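Notebook home | Entries | Glue & finish | Older | Newer

February, shop notes – hide glue, batch 3

Started soaking the granules before 8 this morning. 400 g dry glue to 558 g cold water, which is thinner than last time. Batch 2 was like toffee, strings off the brush everywhere, skinned over before I could get a joint closed. Jar is the Ulden stuff, the coarse one. Smells stronger than the old bag but that could just be the lid being off.

Swelled fine. No dry lumps at the bottom when I poked it. Lid on, left it while I did the chair rails.

Heating. Double pot, water outside, jar inside on the folded rag. Thermometer on the shop hook reads low, everyone knows this, use the one in the drawer with tape on it. Held it under 150 F most of the morning. Went over once when I was on the phone with Prudach about the veneer order (they still dont have it, maybe end of month, maybe not). Took it off for a bit, didn't seem to hurt.

Test joints: scrap maple, end of the offcut bin. Warmed half the pieces with the heat gun first, left the other half at shop temp. Rubbed joints only, no clamps.

Warm pieces – grabbed slow, plenty of time to slide into place. Good squeeze-out.
Cold pieces – grabbed almost at once. Two of them set crooked and I left them crooked. Want to see if they break any different.

Will snap them all once they've had a full night. Label is in pencil on the end grain, W or C. Do NOT move them off the radiator shelf, or rather do move them if the radiator comes on.

Also tried a pinch of salt in a small cup of it to slow the gel. Seems to work but the cup went cloudy. Kpodo's book says urea does the same job, don't have any. Weigh the salt next time, a pinch is useless as a note.

Cost so far 228 for glue, brushes and the new pot, in the Irkoldale job column until somebody tells me different.

Afternoon. Glue still usable, a little thicker, added a splash of hot water.

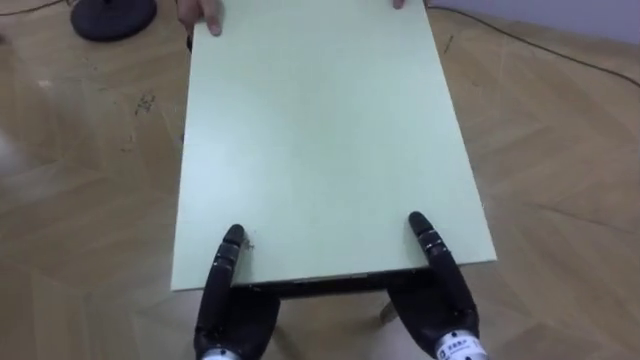 Hadiza Onuoha thinks I am reheating it too many times and that by the third go the strength is droping off. She wants a fresh cup poured for each session and the rest kept in the fridge as jelly, cut into cubes. Fair. I've had this jar up and down twice today already. Will pour the rest into the flat tray tonight and cut it in the morning.

Seema Chaudhary to get the spare lid back to me, the jar one is cracked.

To do
- snap test, W and C
- weigh salt, write it down
- chase veneer again
- wash brushes in hot water before they go to rock (again)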